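Jivley Community Help > Research Methods > Manipulation and Disassembly

Registration error between wrist views: what reference features are acceptable on a desktop motherboard?

Asked in July. Viewed 858 times. 3 answers.

Question

Our laboratory is preparing a methods section on the automated disassembly of office computers. The policy under study receives only wrist camera images and joint positions. Before each trial, the arm is brought to a viewing pose above the open case, and a registration step estimates the pose of the board relative to the gripper. The reported result of the study depends on that estimate, and a reviewer has asked us to justify our choice of reference features.

At present we use the printed DELL logo and the four-pin power connector to its right. A typical view from the set is given below.

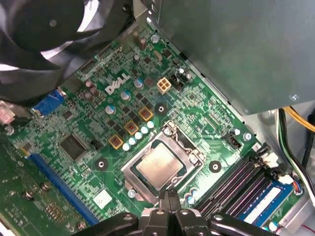
View A. Gripper closed, fingers directed toward the processor.

The estimate is stable in position. The rotation estimate is weaker, and we attribute this to the short distance between the logo and the connector. We have 3000 annotated views and would prefer not to annotate them again from the beginning.

The second difficulty concerns obstruction. In certain poses the power supply takes up a large part of the view, and the number of usable features on the board falls accordingly.

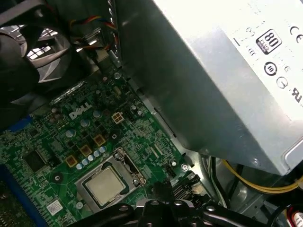
View B. Power supply at upper right, logo and four-pin connector still visible.

We request advice on the following points. Is there an accepted set of features for boards of this kind? Should views such as View B be removed from the evaluation set or reported separately? The registration software is Rosser, with the default settings for planar targets.

Answer 1 (accepted by the asker)

There is no accepted set to our knowledge. The practice in our group at Imholm is to select features by three tests: the feature must lie on or very near the board plane, it must remain in view in the large majority of poses, and two annotators working separately must place it at the same point.

Under these tests the logo is a reasonable choice. The power connector is less so. It stands above the board, and an annotator marking its upper face introduces a parallax error that grows as the camera tilts. With a planar target model, as you describe, that error will be passed directly into the rotation estimate.

We recommend adding the corners of the processor retention bracket and the round mounting holes around the socket. The holes are spread more widely than your present pair, and their centers are easy to mark consistently. The bracket is also raised, so its corners should be given their measured height in the model. The load lever should be left out, as its position depends on whether it is latched.

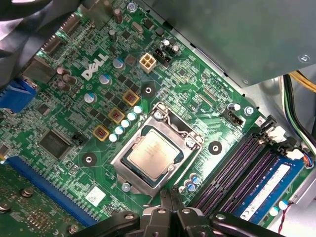 View C. Socket, retention bracket and mounting holes, with the memory slots at lower right.

It is not necessary to annotate all 3000 views again. Annotate 100 of them with the extended set, drawn evenly across the viewing poses, and compare the rotation estimates from the old and new sets on that portion. If the difference is small relative to your grasp tolerance, report the comparison and retain the original annotations. If it is large, the reviewer has raised a valid point and the work will have to be done.

With regard to View B, do not remove such views. A policy that is evaluated only on clear views will show a success rate that does not apply to deployment. Report the two groups in separate rows and state the rule by which a view was assigned to one or the other.

Answer 2

Use fiducial markers. Jestell sells adhesive ones. This question has been raised on the forum before and the reply was the same.

Comment by the asker: Markers are excluded by the study protocol. Discarded computers do not arrive with markers attached.

Answer 3

In addition to the accepted answer, please check the annotation of the capacitors if any were used. The row of five between the chokes and the socket repeats at even spacing, and in our own work an automatic matcher shifted the entire row by one position on a regular basis. The residual remained low and the fault was not noticed until the grasp trials. The chokes present the same risk. Repeating parts may be used to refine an estimate once the logo has fixed the orientation. They should not be used to obtain the first estimate.

Rosser has a setting for this under match ordering. It is off by default.

Comment by the asker: We had included the chokes as optional features. They will be moved to the refinement stage and the trials run again.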